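Leave the Big Table in the Library

The Witport library wants to take out the big tables on the second floor and put in single-seat desks with dividers. The plan was posted by the elevator in August, on a sheet of paper most people walked past. I think it is a mistake, and I want to say why before the furniture order goes in.

The case for the change is easy to follow. People come to the library to work alone. They bring laptops and headphones. When one person sits down at a table made for eight, the next person tends to walk on and look for somewhere else. The library did a seat survey and found that the big tables are rarely full, while the few single desks by the windows are taken by ten in the morning. Single desks would raise the number of seats on the floor to 80. On paper that settles it.

I have used those tables for most of my adult life, and I don't dispute the survey. What I dispute is the idea that a table is being wasted when it has an empty chair at it.

A desk with a divider is good for one kind of work. You open the laptop, you read the screen, you type. Plenty of other work needs room. Last winter I was sorting my mother's papers and had to lay out tax letters, bank statements and pension notices by year. It took most of one table for several afternoons. At home I have a kitchen counter and a folding table that holds a lamp. Without the library I would have done it on the floor, and my knees would not have thanked me.

On those same afternoons there was a man with county maps who unrolled them and held the corners down with books. Two girls were cutting out a sewing pattern. A student had a poster for a science fair and kept walking around to the other side to see it upside down. None of them could have used a desk 50 inches wide with a wall on three sides, and none of them would have shown up as anything but a low count on a survey that asks how many chairs are filled.

There is also the matter of sitting near people. I don't want to make too much of this. Most days nobody at the table speaks, and I like it that way. But you do learn who is there. You learn that the person across from you is studying for the nursing exam, from the cover of the book, and after a few weeks you nod. If she goes to the restroom she asks you to watch her bag. That is a small amount of contact, and a lot of people in this town don't get much more than that in a day. A row of dividers takes it away and puts nothing in its place.

The reply I usually get is that people have voted with their feet. They choose the window desks first, so the window desks must be what they want. I choose the window desks first too, when I have only a book with me. There are a few of them and they have daylight. Put forty more in the middle of the room under the ceiling lights and I doubt they would fill by ten. The survey compared a seat at a window with a seat that isn't at one, and read the result as being about furniture.

Then there is cost. The quote from Seidel is for $422 a desk, before delivery and before the floor outlets are moved. The tables are paid for. They are heavy, plain things and they have been sanded and refinished more than once. A divider desk is made of panels and brackets, and when a panel cracks you wait for the part or you throw the desk out. The bank branch on Karkeo Street put in something similar, and within a few years half the panels leaned.

I asked at the front desk what would happen to the tables. The answer was that they would be offered to other town departments and the rest sent to surplus. The town will not buy tables that size again. Once a room is laid out for single seats, the outlets and the lights follow, and nobody is going to move them back for the sake of a man with maps.

I would be content with a split. Keep the tables in the middle, where there is room to walk around them, and put single desks along the north wall where the old magazine racks stand nearly empty. That adds seats for the laptop users and leaves a flat surface for everyone else. It would also cost less, as the north wall already has outlets.

A good table needs very little. It should be level, it should be wide enough to spread out on, and it should be plain enough that you stop noticing it after a minute.
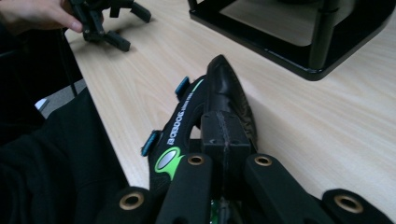 Ieva Kivi wrote to me after I sent around a draft of this, and she disagrees with a good part of it. She says she tried the big tables for a semester and gave them up. People spread out far past what they needed, she says, and asking a stranger to move a coat and three folders is harder than it sounds when you are nineteen and already behind. A divider tells everyone how much space is theirs. She would keep one table, for maps and sewing, and let people sign up for it.

I take the point about coats. I have been the person with three folders. A sign-up sheet seems worse to me than asking, though, and I think one table would soon be booked by the same few people every week. Two would be better, and four would be better than two.

The library board takes comments on the plan until Friday at the front desk. The form is one page, and you can write on the back.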